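Notes from the Grasper Bench
By Sosina Sisay
February

Print this item | E-mail this item

Well, I finally got my hands on both Hurdale grip settings in the same month, and I have been boring everyone at lunch about it ever since! For those of you who missed the last newsletter, we are trying out two ways of telling the arms how hard to close. One is the stock Hurdale controller, and the other is the Fivon add-on, which lets you feather the squeeze a bit. Same arms, same tissue pad, same black thread.

I went in as a Fivon fan (guilty). It feels lovely on pegs and rings. Suturing is fussier, though, and what I care about is the hand-over, when one tip lets go of the thread and the other has to have it. I also wanted to compare the wrist cameras with the fixed one, so I've put both kinds of view in.
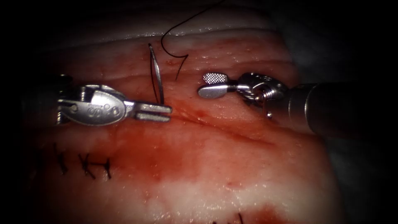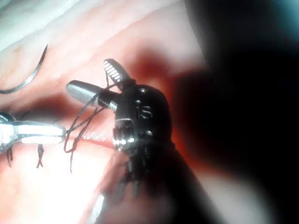
Fixed view first, wrist view second, and the same again for the next two.

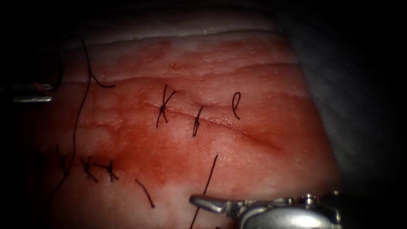
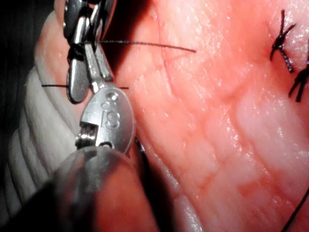 So, my verdict so far. The stock setting is blunt but I always know where I stand with it. Fivon was kinder to the thread, and I had fewer frayed tails, but twice I thought I had a grip and I had nothing – very annoying when you're halfway through a wrap. Hadgu, our log viewer, now holds 687 clips from the stock setting and a lot fewer from Fivon, so please don't quote me yet. I'd like to get to 1,000 before I say anything with a straight face.

On cameras, I'm sold on having both. The wrist view is great for fine thread work and hopeless for knowing where you are on the pad. If I could only keep one I'd keep the fixed one, and I'd grumble.

Next up is the Fondora controller, which came with a 69-page manual and no index. Wish me luck.

Comments

knotty_pine: Did you change the squeeze limit between runs or leave it alone? We got slips like that until we raised ours.

Sosina: Left it alone, but I'll try raising it!

benchrat: More wrist views please. And an index for that manual.

Print this item | E-mail this item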